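13 Aug 2018

Dye bench, indigo vat again

Came in early to catch the vat before the room warmed up, and it had gone a lovely murky yellow-green under the skin, so I think Friday's extra lime did the trick. Coppery film on top, smells like a wet cellar. Happy with that!

Skeins today are the Nedberg wool (the greasy one, please scour it twice, I forgot last time and got blotches like a giraffe) and a small hank of the Zukstead linen. 100 g of each, soaked overnight in plain tap water with a drop of washing-up liquid.

First dip, two minutes. Wool came out bright green and turned in the air quicker than I could get it over the rail. The linen was slower and paler, a sort of school-shirt blue. I squeezed both under the surface this time, which cut down the drips and kept the froth where it belongs.

I've been wanting to sort out the bench notes as well, so that whoever has the vat next can follow them. White worktops and indigo are a bad match - wipe any splash straight away with the vinegar cloth, then plain water. Leave it till after lunch and it's there till January.

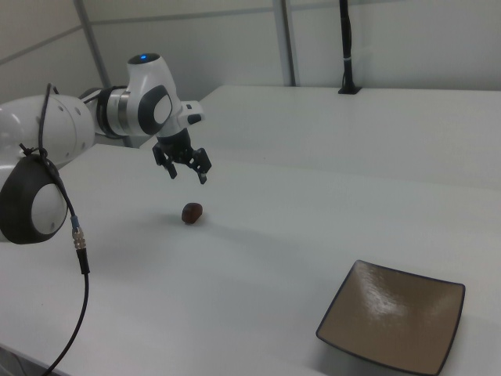
Second and third dips

Left 44 minutes between dips, mostly because I was on the phone to Nel about the late madder order (still no sign of it, they're blaming the courier). Wool is now a proper deep blue. Linen has caught up a bit but looks patchy near the ties, so next time tie looser and use the cotton tape.

Vat was sulking by the third dip, bluer and thinner. Fed it a spoonful of fructose, stirred slowly round the edge, lid on. Will look again tomorrow before anyone dips anything.

Odds and ends

The big pan holds 630 ml less than the label says if you want room to stir. Write it on the lid!

Allen scales are reading a touch heavy, so I've gone back to the old ones for the lime.

Still to do: rinse the wool till it runs clear, a vinegar bath for both, and cut snippets for the sample book. Need more gloves, medium.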